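Mangubat Match Ball, size 5

Item 3601. Ships from our Grullidbridge warehouse.

Our go-to soccer ball for league play. Thermal bonded panels, no stitching to soak up water. Flies true, takes a beating on turf. We've sold it to clubs and high schools for years and the returns pile is tiny.

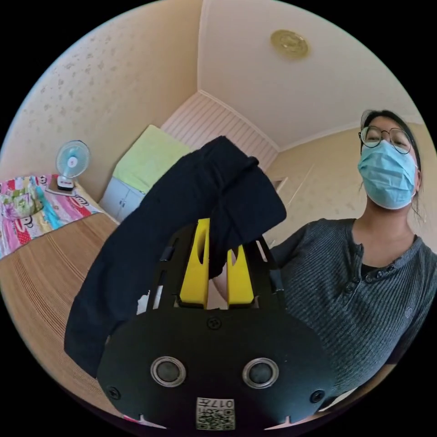

Butyl bladder, so it holds air. Top it up before a match anyway. Comes deflated, pump and needle not included (see the Bravine hand pump, its cheap and it works).

Specs
Size: 5 (ages 12 and up)
Panels: thermal bonded
Surface: textured PU, matte
Bladder: butyl
Use: grass, turf. Not for street or concrete, will void the warranty
Colors: white/navy, white/orange
Warranty: 3 months on shape and seams

Price
Single ball $89
Ten or more, $80 each
Team orders: add club name in the notes box at checkout, we print it free. Allow an extra week for printing. No changes once the proof is approved.

Sizes 3 and 4 back in stock in April. Same construction, slightly softer touch. Email to get on the list, we dont take deposits.

Care
Wipe down with a damp cloth after muddy games. No detergent, no washing machine. Let some air out if it's going in storage all summer. Keep out of a hot car trunk.

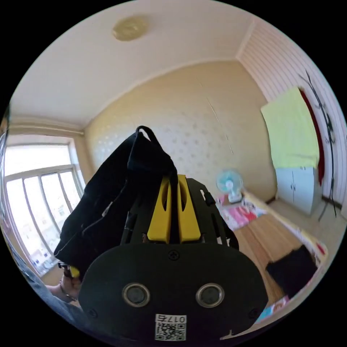
Black housing, two yellow fingers.

Goes with
Dredness goalkeeper gloves, flat palm, sizes 7 to 11
Bravine hand pump with two needles
Mesh ball bag, holds ten

Returns: unused and uninflated only, within 30 days, you pay postage. Printed balls can't come back unless we got teh name wrong. Faulty ball, send a picture of the seam plus your order number and we'll swap it.

Orders in before 2 p.m. go out same day.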